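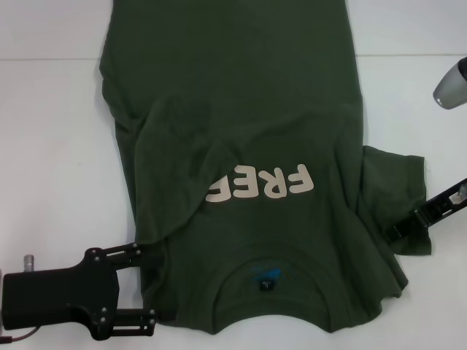

Cotton is sold to the public as a finished thing, and Nesrin Eren would prefer it were sold with a wash report. She has tested knitted fabric for 12 years, most recently at Başaran, a small textile laboratory in Mistholm, where her subject is dimensional change. Everyone else calls it shrinkage.

"People say the garment shrank in the wash," she says. "Mostly it relaxed. The yarn was under tension on the knitting machine, then it was pulled lengthways in finishing, and it was dried in that state. Water lets it go back."

A single jersey fabric, the ordinary T-shirt material, will usually lose length and may gain a little width. Eren's method is unexciting. A specimen is conditioned, marked with pairs of points, measured, washed, dried, conditioned again and measured again. Anything over 6 per cent in length goes back to the mill with a letter.

Conditioning takes up most of the day. Cotton holds more moisture in damp air than in dry, and its dimensions and weight shift with it. "If a specimen comes straight from a warm drier to the ruler, the number is worthless. I have sent back whole sets of results for that."

Laying out is the next source of error. Eren wants a flat, smooth surface larger than the specimen, and no pulling. A fabric with wrinkled edges, like the olive-green one here, has to be eased out by hand from the middle before any reading is taken. A join in the tabletop, such as the diagonal one between these two white panels, is best kept out from under the marks. Knitted edges also tend to curl, so she does not measure close to them. 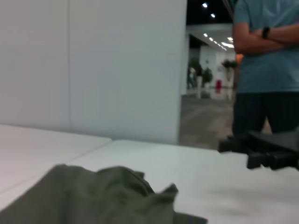 Drying method matters more than washing temperature for most of the jersey she sees. Tumble drying agitates the fabric while it is losing water, and the loops close up further than they would on a line. Her advice for the home is to dry cotton knits flat, or at least to take them from the drum while they are slightly damp. An olive-green cloth left crumpled on a white table, as this one is, will keep its folds if it dries like that, and the creases can take several hours of conditioning to drop out.

She is less patient on the question of pre-shrunk labels. "It tells you a process was applied. It doesn't tell you what was left over." A compacted fabric may still move by three or four per cent, and in her experience the first wash accounts for the greater part of it.

Her colleague Ginette Doucette handles spirality, the twist that brings a side seam round towards the front of the body. It comes from yarn that still has turning force in it, and it is measured as an angle after washing. Doucette regards it as the more serious fault. "You can buy a larger size," she says. "You cannot buy a straighter one."

The laboratory logged almost 3000 specimens last year. Eren started a new series on heavier jerseys in September and expects to spend the winter on it. The washing machines are due for recalibration first.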